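Keep the Old Tower

Every fall the office where I work replaces a batch of desktop computers, and every fall the old ones go to the recycler on a pallet. Last year it was 38 machines. I think most of them should have stayed in use, and I think the people who sign for new ones should open an old one first.

I fixed computers in Hullov for ten years before I took a desk job. In that time I saw very few dead motherboards. I saw failed hard drives, tired fans, and power supplies that had given up. All of those can be bought separately and swapped by anyone who owns a screwdriver. 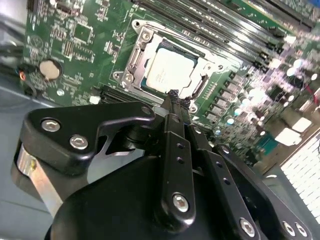
A processor is the part people worry about most, and it is the part I worry about least. It sits in a socket and it can come out again. On a board like this one a metal frame goes around it, with a thin load lever lying along the side, and you don't need solder to deal with any of it. The coin-cell battery sits in a holder too. When a computer forgets the date every morning, that battery is the first thing I change. I have seen a whole machine thrown out over it.

Gintarė Urbonaitė, who buys equipment for our Villanueva office, disagrees with me. She says labor costs more than hardware, and that 2 hours of a technician's time wipes out the savings. She has a point when the work is done one machine at a time. It is a weaker point when the same model fills a whole floor and the technician already knows where every screw is.

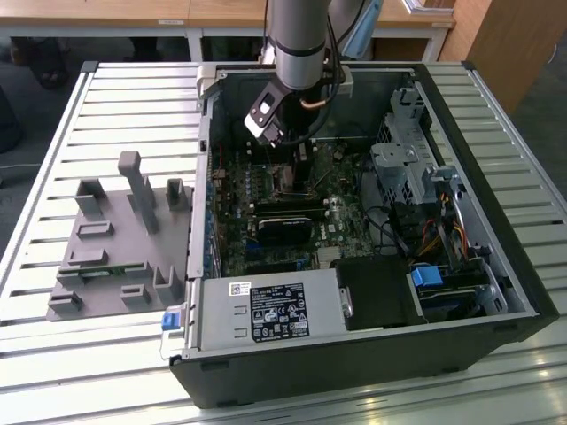

The big tower case also deserves a better name than it has. It takes up room under a desk and it collects dust. It also comes open, and you can get both hands inside. The small sealed boxes we buy now look neat behind a monitor, and when the storage fails on one of them we replace the box.

I would keep a tower until the board itself fails or the software it needs won't run on it anymore. Until then, clean it, give it a new drive and put it back under the desk. My own is more than 10 years old and I wrote this on it.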